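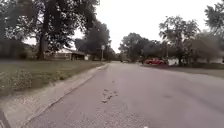

Workshop > Small Robots > Software Tips

Print this page | E-mail this page

Street Driving Software for a Small Outdoor Robot: Tips for Setup and Tuning

By Tamara Romaniuk
Last updated 2/22/22

These tips are for a home-built wheeled robot that drives at walking speed along a quiet street near the curb. The settings named are the ones in Sirko, the planner I use, on a Bakelon base. Most planners have the same settings under other names. If your robot only drives indoors, start with the hallway page.

Keep a person walking next to the robot with a hand on the stop switch. Check your local rules before you put anything on a public road.

Before you leave the garage

Charge the base and the computer separately if they have separate batteries. Clean the camera window with a dry microfiber cloth. Start the recorder before the planner, and make sure the file is growing. I use Zidus for recording. It will start with a full disk and not complain, so check the free space yourself.

Set the clock on every computer in the robot from the same source. A drift of 200 milliseconds between the camera and the wheel encoders is enough to smear a map, and the map will look fine until the first turn.

Write down the tire pressure. It changes the wheel diameter, and the wheel diameter changes your odometry.

Dark patches on the road

Asphalt has stains, patches and oil drips. A camera-only obstacle detector will call some of these holes. The robot then stops, or swings out into the street to get around something flat, and the second one is worse.

Don't fix this by raising the obstacle threshold across the board. You will lose real holes along with the stains. Use height. If you have a depth camera or a small lidar, require a dark region to differ from the road plane by more than 2 centimeters before it can block a path. Until it passes that test, let it add cost only. The planner will then lean away from the patch if there is room and drive over it if there isn't.

If all you have is a single camera, slow down on approach and compare several frames. A flat mark moves with the road surface as you get closer. A hole or a lump does not quite. This works poorly at a distance, so give it a short range and leave it off beyond that.

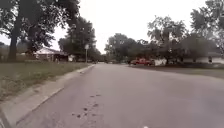
Blotchy stains on plain asphalt, with the curb and gutter at left.

Small bright specks are the other half of the problem. A leaf, a paint fleck and a pebble can all come out as the same few pixels. Set a minimum size for obstacles that matches what your wheels can roll over, and measure that on the bench with scrap wood of different thicknesses.

Following the curb

On a street with no painted lines, the curb is the best guide you have. A concrete curb is usually paler than the asphalt, and it makes a long, straight edge that a line fitter likes. A few things to set:

Fit to the bottom of the gutter strip or to the top of the curb, and pick one. If the software is free to choose, it will hop between them and the robot will weave.

Limit how fast the fitted line may turn. Real curbs bend gently. A line that jumps sideways between two frames has locked onto a shadow or the edge of the grass.

Weeds and tall grass can hang over the curb. Have the fitter ignore green pixels before it looks for edges. Dry lawn is closer to yellow or brown, so widen the color range in late summer.

Keep the last good line for a while after it drops out. I hold mine for 15 frames and then slow down. Past that the robot should stop and wait for you.

Driveways are where curb following goes wrong. The curb dips, the concrete spreads out to the side, and the edge you were following turns off toward somebody's garage. My first version followed it faithfully. Wichai Ruangrit, who wrote the curb plug-in for Brestora, suggested looking at the width of the pale strip. When it grows well past the normal gutter width, stop trusting the outer edge and steer by the edge where concrete meets asphalt. That edge carries on along the street in most neighborhoods.

If your map tool lets you mark segments by hand, mark the driveways. It's dull work and takes one evening per street. Seams in the concrete can also be picked up as edges, and the same marks let you switch the edge finder off there.

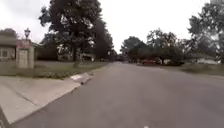

Picking landmarks

A robot that corrects its position from landmarks needs things that will be in the same place next week. Sort what the detector finds into three lists.

Good: masonry pillars, lamp posts, sign poles, the corners of houses, thick tree trunks.

Fair: rooflines, fences, mailboxes. Rooflines vanish behind leaves for half the year.

Bad: parked cars and trucks, garbage cans, anything on wheels. A bright red vehicle at the side of the road makes a lovely strong feature, and that's the trouble with it. The matcher gives it a lot of weight, and the day it pulls away your robot believes it has moved. Mask out vehicles before feature matching. If the classifier isn't sure whether it has a car or a pickup, mask it anyway.

Tree crowns need a mask too. The edges are sharp against a bright sky and the matcher will find dozens of points along them, but leaves shift with the wind. Trunks are fine. In Brestora the setting is called "canopy reject" and it is off by default -- turn it on.

Exposure under a pale sky

Overcast light is easy on shadows and hard on auto exposure. The sky is bright and flat, the camera meters on it, and everything under the trees goes nearly black. Houses set back in the shade lose their windows and door edges.

Set the metering area to the lower two-thirds of the image and let the sky blow out. Nothing up there helps you drive. Then put a ceiling on exposure time, or the camera will answer the shade with long exposures and the near road will smear. On my robot the ceiling is 16 milliseconds, with gain allowed to rise after that. A grainy picture is better for tracking than a streaked one.

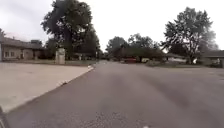 If you still get smearing with the ceiling in place, lower the speed before you touch anything else. The pavement closest to the camera moves fastest across the image, so it goes soft first. You can also tell the tracker to ignore the bottom rows. Do this if part of your own chassis or a wheel shows in a corner. Make a fixed mask for it once, save it with the camera calibration, and redo it every time the camera mount is loosened. An unmasked wheel looks like an obstacle that keeps perfect pace with you, and the planner will never get past it.

Planning the path

Keep the planned line a steady distance from the curb. Half a robot width is a fair start. Too close and the wheel drops into the gutter and drags the heading over.

Where a street bends, look far enough ahead to see the bend but don't let the far points pull hard on the steering. Distant shapes at the end of a road are a few blurry pixels, and the estimate for them jumps. Weight by distance and cap it.

Set the stop distance from a test on the surface you will drive. Repeat it on a damp day and use the longer number. I redid mine in April on a wet street and had to add some two feet.

After the run

Copy the recording off before you switch the robot off. Play it back at half speed with the planned path drawn over the camera view, and note each spot where the path twitches. Fix one and play the same recording again with the new setting. Change only one setting per playback, and keep the old file of settings with the recording it belongs to.

Wipe grit off the wheels before bringing the robot inside. Check the camera mount screws while you're down there.

Print this page | E-mail this page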